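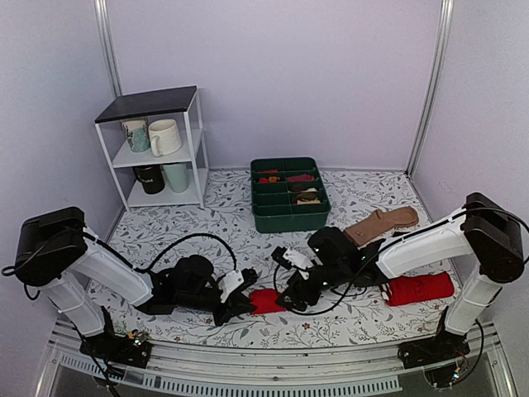 The returns floor at Climix handles 319 bundles of small textiles on a normal shift. Until November, every bundle was folded by hand. The floor supervisor, who asked not to be named, spoke with Sala on 2022-12-15.

"Folding was never the slow part," she said. "Changeover was. You stop, clear the table, and start on a different size." Tarkness supplied two cells, and one is still used only for trials.
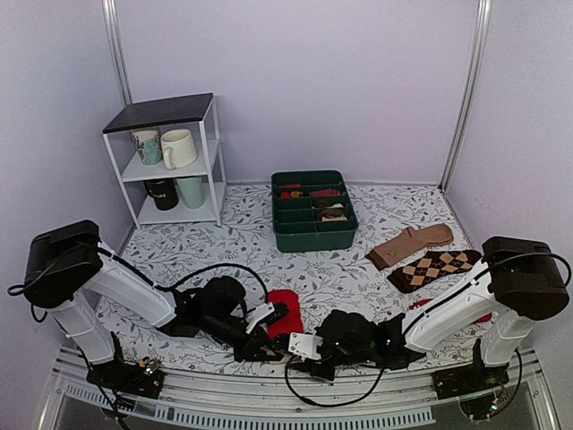

Sorting rules took longer to settle than motion. The team wrote 20 of them, then cut the list after the first week. Socks are the current test item, and they go into a divided green tray, folded, with plain and patterned ones handled in the same run. "Argyle was a problem for the software and no problem for us," the supervisor said.

Staff hours did not change. Two people moved from folding to inspection, after 60 hours of training each. 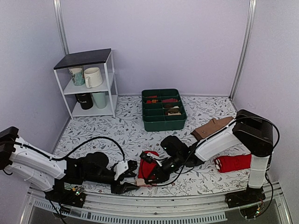

Inspection pays the same rate but is harder on the eyes, she said, and breaks were moved to every 50 minutes. "People miss talking across the table. At the inspection station you face a screen." A second station, built by Grilar, is on order and will be placed facing the first.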